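Filed under: Working Papers > Energy & Trade Policy

4. What the export quota did to small fuel buyers

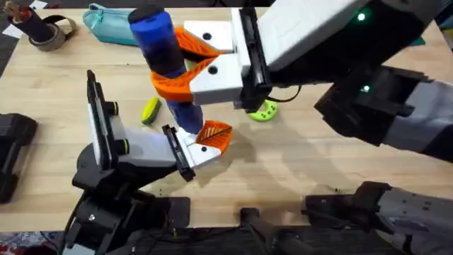
Figure 6. Two robot arms at a wooden tabletop, one with a blue cylinder in its gripper.

I want to slow down a bit in this section, because the quota order is short and easy to misread (I misread it myself the first time through!). The text caps diesel leaving the Sivonach terminal by road. It says nothing at all about barges, and only one line deals with fuel that was sold before the order came out but hadn't been loaded yet. That one line caused most of the trouble I describe below.

Let's start with who buys from Sivonach. The big distributors sign yearly contracts and get their loading slots in January, so by the time the cap arrived they already had a place in line. The small buyers don't work that way. They phone in the week they need fuel, pay a deposit and send a truck. My sample has 100 of these buyers, mostly farm co-ops and village heating suppliers on the Brernine side of the border, and I had their purchase slips to work from, which were a mess but a very useful mess.

Under the order, each small buyer could take 800 liters per trip without a permit. Anything bigger needed a stamped form from the customs desk. Before the cap, a normal load for a co-op was 2000 liters, so you can see the problem right away – one trip became three, or else you waited for the stamp. Most of them waited. The form asked for a storage certificate, and plenty of the older farm tanks had never been certified by anyone, so the wait got longer while people looked for an inspector.

I was expecting to find that prices jumped on the Brernine side as soon as the cap took effect. They didn't, at least not at the pump. What moved first was the deposit. Sellers began asking for the whole payment up front from buyers without a contract, and that doesn't show up in any of the posted price lists. If I had stuck with the price lists, as I did in my first draft, I would have said the order had no early effect on anybody. Bikaditz (the price bulletin I use for the rest of the paper) doesn't track deposits either, so the slips are all I have here.

Then there's the barge question. A few of the heating suppliers have a landing on the river, and they switched over once they noticed that the order only spoke of roads. I count six suppliers that did this. They did fine, and their purchases over the season look much like the year before. I'm careful about reading too much into such a small group, but it fits the argument in Brynjólfsdóttir, whose model says a cap on one route mostly shifts fuel to the next cheapest one. Where I part ways with that model is on the farms. They had no landing and no second route, and the model treats them as if they did.

One more thing on the data. Some slips list the load by weight and some by volume, and I converted everything to liters using the terminal's own density table. Slips with no unit written on them were dropped. I tried putting them back in as liters and the pattern stayed the same, only noisier. Section 5 takes up the permits and how long the customs desk held on to them.

Related papers
Who pays for idle storage tanks?
River freight and winter heating oil
Reading a fuel price bulletin: notes on Bikaditz
Border permits and the small trader
Deposits, credit and rural diesel sales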